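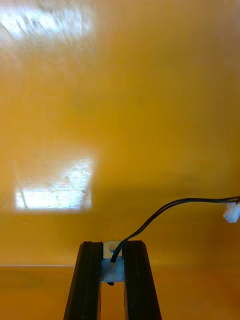 Glossy yellow panel, close up, with light reflected on the left.

Yellow in the Workroom -- Gallery

Dirceu Brito has been gathering pictures of coloured finishes for the Bredside workroom pages, and the yellows now have a page of their own. The greens and the greys are still on the old page and will be moved across in March.

Seen this close, a gloss yellow is hardly ever one yellow. It is golden towards the upper middle and goes down to a deeper amber at the lower edges and in the corners. Anyone trying to match a shade from a photograph should bear this in mind and ask for a painted sample card.

Notes to go with the picture

The reflections. A polished finish shows whatever light is in the room. There is a wide, hazy patch of white at the top left and a smaller, sharper rectangle lower down, which looks like the reflection of a window pane. A matt finish would have spread both of them out.

The streaks. Faint, soft streaks run across the upper half, where the colour looks a little washed out. On a gloss surface it is hard to tell from a picture whether marks like these are in the finish or in the reflection. Look at the real thing from the side before reaching for a cloth.

The lower edge. A thin pale line runs in from the left near the bottom, where the panel seems to meet a flat surface. Joins of this kind are where dust collects, and a soft dry brush gets into them better than a duster does.

Looking after gloss yellow

We use lukewarm water with a drop of washing-up liquid and a well-wrung cloth, then a dry one straight afterwards. Work from top to bottom. Scouring pads and cream cleaners leave fine scratches which show up badly on strong colours, especially near a window.

For sticky labels, warm the label with a damp cloth for 2 minutes and peel it slowly from one corner. Any glue left behind will usually roll off under a thumb.

Sample cards

Cards in the Jelbridge and Pichler yellows are in the top drawer by the sink. Jelbridge is the warmer of the two. The Vovov card is out on loan -- please put your name on the list if you want it next. Each borrower may keep a card for 3 days.

Hold the card upright when comparing it with a wall or a cupboard door. Laid flat on a bench it catches the ceiling light and looks paler.

Other pictures of yellow finishes can be handed in at the Bredside desk with a note of the room they were taken in.

Page last changed February 28, 2022.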